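Kosley @kosley_tienda
Jul 25, 2019

Abro hilo sobre una cosa que me ha ocupado dos semanas de trabajo en mi tienda en línea: los gastos de envío que el cliente ve demasiado tarde. Aviso que el español es mi tercera lengua, así que perdonen si alguna frase queda un poco rígida.

Vendo papel de carta y sobres hechos a mano. La tienda está montada en Odon, que es una plataforma pequeña, pero tiene casi todo lo que necesito. Lo que voy a contar se puede hacer, con otros nombres, en la mayoría de las plataformas.

El problema era el siguiente. Una persona ponía un juego de sobres en el carrito, escribía su nombre, su correo, su dirección completa, y solamente entonces aparecía el precio del envío. Muchas personas cerraban la página en ese punto. Yo haría lo mismo.

En el informe de carritos abandonados de Odon hay una columna que se llama "último paso". Yo no la había mirado desde abril. Casi todos mis abandonos tenían el mismo último paso: "método de envío". No en el pago, como yo creía.

Primer cambio: una calculadora de envío en la página del carrito. En Odon está en Ajustes, después Envíos, después Opciones del carrito. Se activa la casilla "Mostrar estimación" y se elige si se pide el código postal o solamente el país. Yo pido el código postal.

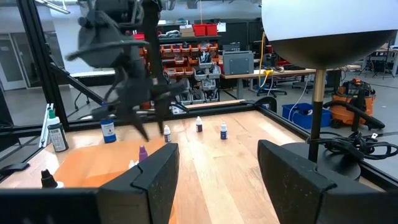

Los dedos de la pinza, junto a la mesa de madera clara.

Atención con una cosa: la estimación usa el peso de cada producto. Si un producto no tiene peso escrito, el sistema lo toma como cero y el cliente ve un precio más bajo que el verdadero. Después, en el último paso, el precio sube, y esto es peor que no mostrar nada.

Yo tenía el peso escrito en los productos simples, pero no en las variantes. El juego grande de sobres heredaba el peso del pequeño. Tuve que sacar la balanza de la cocina y pesar otra vez todo, con la caja y con el papel de relleno. Fue una tarde larga y bastante aburrida.

También hay que escribir el peso del embalaje vacío. En Odon está escondido: Ajustes, Envíos, Cajas, y luego el enlace pequeño "editar tara". Si ustedes usan más de una caja, cada caja tiene su tara propia.

Segundo cambio: las zonas. Antes yo tenía una zona para cada país donde alguna vez había vendido algo, y era imposible mantenerlas al día. Ahora tengo 3: península, islas, y resto de Europa. Las islas son aparte por el transportista, que me cobra otra tarifa.

Si una dirección no pertenece a ninguna zona, Odon no muestra un error claro. Muestra la lista de métodos vacía y el botón "Continuar" en gris. Una clienta me escribió muy amablemente para preguntar si la tienda estaba cerrada. No estaba cerrada; faltaba su provincia en mi lista.

Tercer cambio, el que más dudas me daba: envío gratuito desde 30 euros. Hice la cuenta con los pedidos anteriores, y con ese límite el envío todavía cabe en mi margen, salvo en el resto de Europa. Por eso la regla se aplica solamente en las dos primeras zonas.

La regla mira el subtotal. Hay que decidir si es el subtotal antes o después del descuento, y la opción que viene marcada es "antes". Con un cupón grande, un pedido puede quedar muy por debajo del límite y salir con envío gratis. Yo la cambié a "después" y escribí la condición en la página de envíos, con palabras sencillas.

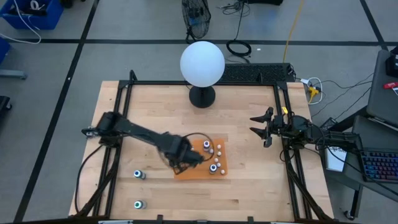 La página de envíos merece también un poco de trabajo, porque muchas personas la leen antes de comprar. La mía era un párrafo enorme con todas las tarifas mezcladas. Ahora es una tabla con una fila por zona y, encima, un recuadro de color con la frase del envío gratuito. Para el recuadro elegí un naranja como el de la placa rectangular que está plana sobre la madera, debajo de la pinza izquierda: sobre un fondo claro se ve enseguida. En el teléfono la tabla salía cortada, y tuve que quitar una columna.

Sobre los plazos: escribo "2 días laborables para preparar el pedido" y, en otra línea, el plazo del transportista. Antes los sumaba en un solo número y la gente contaba desde el momento del pago, también en fin de semana.

Para las etiquetas uso la extensión Fokoris. Lee el método que el cliente ha elegido y rellena el formulario del transportista. Si cambian el nombre de un método en Odon, tienen que cambiarlo también en Fokoris, letra por letra, con las mayúsculas. Si no, la etiqueta sale sin servicio asignado.

Antes de publicar hice pedidos de prueba con una dirección de cada zona, y otra vez con un cupón. Recomiendo hacerlo en una ventana privada, porque el carrito recuerda el código postal anterior y uno cree que todo funciona bien.

Todavía no puedo decir si se venden más sobres. Los cambios llevan pocos días activos y julio es siempre un mes flojo para el papel de carta. Miraré otra vez la columna del "último paso" cuando termine el verano.

Me queda pendiente la recogida en mano. Quisiera ofrecerla en la papelería Mwakalinga, que ya guarda paquetes míos, pero Odon pide un horario de apertura para cada punto y el de agosto aún no lo tengo. Si alguien lo ha configurado con horario partido, le agradezco que me escriba por aquí.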